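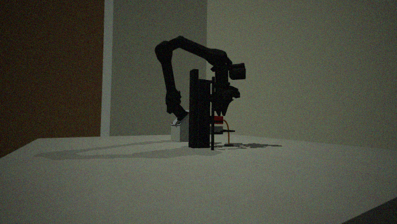 16 March 2019. Paint drawdowns again, fourth round for the Modise reading room. Dumisani Pillay wants one wall color that looks the same at breakfast and at dusk, and I have stopped telling him that this is a request to be taken up with the sun. The trouble is always at the join. A medium gray-green meeting a lighter olive-beige along one straight vertical line, as on the back wall up top, is very close to what he sketched for the north end, and it's a fair lesson in how much a neighbor does to a color. Put the gray-green on its own and people call it gray. Put it next to the beige and they call it green and want to know who approved it.

Cards done so far, all on sealed white stock, two coats, 20 hours between coats:

- Finow base, gray-green tint as supplied. Fine wet. Dries darker than the chip, which I knew, and which I forgot, and which I wrote down in January in capital letters.
- Finow base, same tint cut with 25 percent white. Nearest to the chip. A bit chalky at the edges where I overworked it.
- Ilier base, olive-beige. Covers in one coat, so naturally I did two.
- Ilier base, olive-beige plus a touch of black. Mud. Kept for the record and as a warning to others.

Gloss: everything looks flat head-on and then the Ilier cards flash when you walk past them. The Finow doesn't. If we use both on the same wall there will be one matte half and one half that winks at you. Dumisani says the public won't notice. The public will be sitting in front of it for 2 hours at a time with a book they don't like.

Scrub test, damp sponge, 70 strokes each, same sponge side, me counting out loud until the people next door shut their door. Finow cut with white left color on the sponge. Uncut Finow left a trace. Ilier left nothing at all and would probably outlive the building. So the pretty one comes off and the ugly-sheen one stays on, which is how paint has treated me my whole working life.

Tried the Pridano matting additive in the Ilier to kill the flash. First batch I stirred by hand and got specks, like pepper. Second batch sieved through a stocking, much better, sheen right down, color shifted a hair toward yellow. Need to see if a drop of the gray-green pulls it back. Have not scrubbed it yet because it needs its full cure, and I've been burned by scrubbing things early (see the porch green, or rather don't, there's none of it left).

Light box notes. Under the warm lamps the beige goes to custard. Under the cool ones it behaves. The fixtures going into the room are warm. I asked whether that was settled and was told it was "mostly settled," so I'm mixing for warm and keeping the cool cards in the drawer.

Masking the join: the blue tape bled on three cards out of the set. Sealing the tape edge with the first color before rolling the second worked every time. It adds a drying step and the painters will hate it. They can hate it and have a straight line.

To do:

- Scrub the Pridano batch once cured.
- Order more sealed stock, the last pack was warped.
- Big board, both colors, real join, stood upright. Small cards lie.
- Ask Dumisani which end of the room he sits in when he says "dusk."
- Label the jars. Two of them currently say "good one."

The second "good one" may be the mud.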